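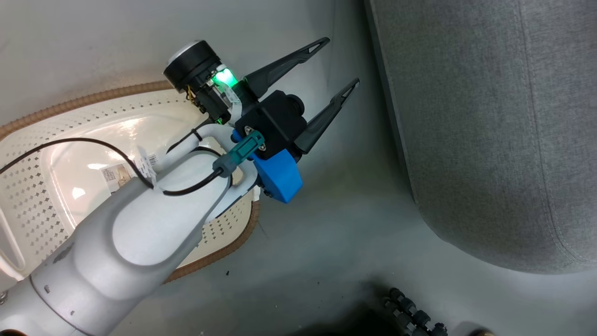
ok thread on last night's battle of the bands final bc people keep asking me who won and i keep typing it out

Cladwood basement. doors at 7, line already up the stairs and past the bike racks by 6:30. capacity is 140 and they stopped letting people in before the first band had even plugged in. sorry to everyone who got turned away, go yell at the venue not me

for anyone new: the winner gets the opening slot at the spring show on the lawn. full PA, real monitors, a 30 minute set. 68 bands sent in demos this year. I listened to a lot of them and let me tell you some of you own a drum machine and nothing else

first up Reinholz. three piece, very loud, very tight. Zofia Lis on bass is the best player on this campus and I'll argue with anybody over it. only problem is every song ended the same way — big crash, stare at the floor, tune for a minute. talk to us!! we like you

they did a new one near the end that was slow and kind of pretty. more of that please

second, Ksawery Urbańczyk solo with a loop pedal. I was ready to hate it. did not hate it. the first song took forever to build and the guys by the bar talked right through it but when the harmony came in the room went quiet

then the pedal died mid song. he just finished it on acoustic, no mic, people in front singing the chorus back at him. best moment of the night for me, didnt matter to the scoring I guess

third was Ivau. synths, two singers, matching jackets. they have clearly rehearsed. they have also clearly rehearsed the banter, which, guys. but the songs are there. "Parking Structure" has been in my head since I woke up

Davoud Salehi's voice held up the whole set even tho he told everyone outside he had a cold. tea with honey between songs. respect

last on, Reltetti. five people on a stage built for three. trumpet player stood on the stairs. started late bc of a hum in the left speaker that the sound guy chased for 20 min and then it went away by itself

and then they were so good. whole floor moving from the second song on. Bogumił Laskowska plays drums like she's late for something. the cover in the middle (not gonna spoil it, they're playing it again Wednesday) got the loudest yell of the night

scoring — three judges plus a crowd vote. crowd vote was paper slips in a popcorn bucket. someone will have opinions on that. I have opinions on that

result: Reltetti won it, Ivau second. margin was 2 points. TWO. Zdzisław Bielecka read out the scores and had to say it again because no one could hear over the Ivau people

for the record I had Ivau by a hair going into the last set and changed my mind during the trumpet solo. Reinholz third, Ksawery fourth. fourth is harsh imo

stuff to fix for next year: the bathroom line, one working fan, and please put set times on the door. I missed half a song getting water

Wednesday show is upstairs at Cladwood, 8pm, $5, Reltetti and Reinholz splitting the bill. there were 52 tickets left when I looked this morning so dont wait

Ksawery is selling tapes too, home recorded, message him direct. I got one. tape deck in my car is broken so will report back whenver thats fixed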